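Gonow Home
Bedding > Throws and Blankets > Carrillo

Carrillo Printed Throw Blanket, Baby Pink

Item 3330
In stock. Ships from the Tovthorpe warehouse.

The Carrillo is a light blanket for a child's bed, a daybed or the end of a sofa. The ground color is baby pink, with cartoon characters scattered across it and outlined in dark navy. The characters are spaced out, so a good amount of plain pink shows between them. Small touches of blue, yellow, orange and red are part of the print.

It is a single layer with no filling. In April and the months after, most people will find it enough over a sheet. In colder weather, use it on top of a comforter or under a bedspread.

Details

Color: baby pink, multicolor print
Sides: printed on one side, plain pink on the reverse
Edge: turned and stitched
Weight: 674 grams
Care: machine wash cold, tumble dry low
Pack: one blanket, folded in a paper band

The blanket weighs 674 grams before packing. Pillows, sheets and cushions are sold separately.

Floors and small rooms

Flollcombe room settings are put together in ordinary-sized rooms, with wood floors and whatever furniture fits. The Carrillo setting has a parquet floor of short reddish-brown and amber blocks. Pink sits well against that kind of wood. On a pale or gray floor the blanket will look cooler, and you may want a cream or beige sheet under it to warm things up.
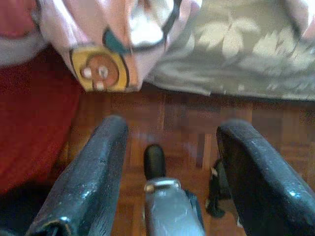
Using it with other bedding

Choose a sheet in cream, white or beige. A tonal pattern, such as leaves or flowers in a shade close to the background, will not fight with the characters. Avoid a second cartoon print on the same bed.

Stripes work if they are broad. The Flollcombe bolster in red-pink and white picks up the pink of the blanket and can be left at the head of the bed with a plain pillow.

The blanket does not need to be laid flat. It can be thrown across one side of the bed, and where a sofa is pushed up against the mattress it will cover the join between the two. Strong colors next to it are fine, red included.
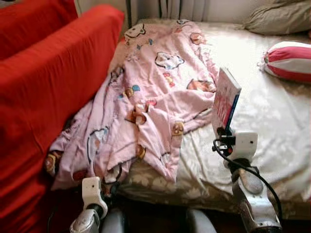
Carrillo throw on a cream-white patterned sheet, with striped bolster, plain beige pillow and red sofa.

Washing and storage

Wash before first use, separately from whites. Turn the blanket print side in. Do not use bleach or fabric softener. Do not iron over the print; if the blanket comes out creased, shake it and hang it over a rail while still damp.

Store folded in a dry closet. Long periods in direct sun will fade the pink before they fade the navy outlines.

Delivery and returns

Orders leave Tovthorpe by 3:00 in the afternoon if placed before noon. Unwashed blankets can be returned within 27 days in the original paper band. We can't take back blankets that have been washed or had the sewn-in label removed.

The first production run was 3,000 blankets. Later runs use the same cloth and the same print, but the pink may vary slightly from one run to the next. If you are buying two for the same room, order them together.

Questions about this item go to Prakash Kandasamy, bedding desk. Please give the item number.

See also
Flollcombe Striped Bolster
Flollcombe Leaf Sheet, Cream
Carrillo Pillowcase, Plain Beige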